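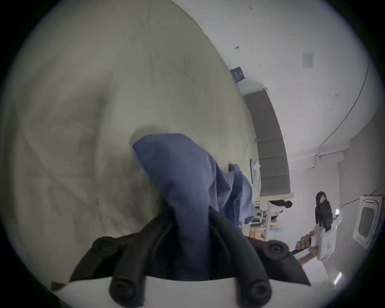
Can a machine do the laundry yet? My neighbour Agustina asked me that in July, and I've been chewing on it ever since. Washing, yes. We've had that sorted for years! It's the bit afterwards that gets me -- the picking up, the shaking out, the folding.

Cloth is awkward stuff. A mug stays mug-shaped wherever you grab it, but a soft blue bit of fabric on a bed has a new shape every time you touch it. Two fingers can pinch it up well enough. Finding the corners is another matter.

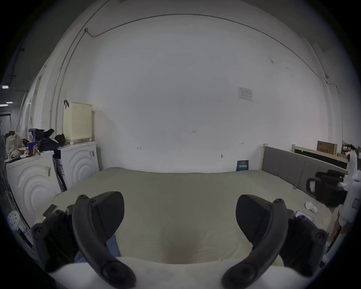 Page 18

So, my tips if you're waiting for the robots (I am):

Clear the bed first. Phones and bits of paper get folded into things, and I speak from experience.

Lift from a corner, never the middle, and give it one good shake.

Fold small things on something firm. A puffy duvet swallows them.
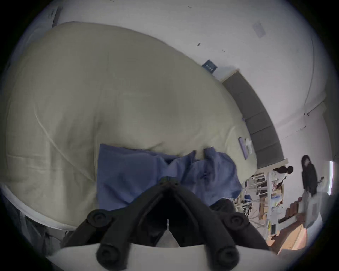
Blue fabric on a cream duvet, fingers at the fold.

I'd trust a machine with flannels now, maybe tea towels if it had all evening. Fitted sheets? I can't do those myself -- seven tries last time, then I rolled it up and shut the cupboard.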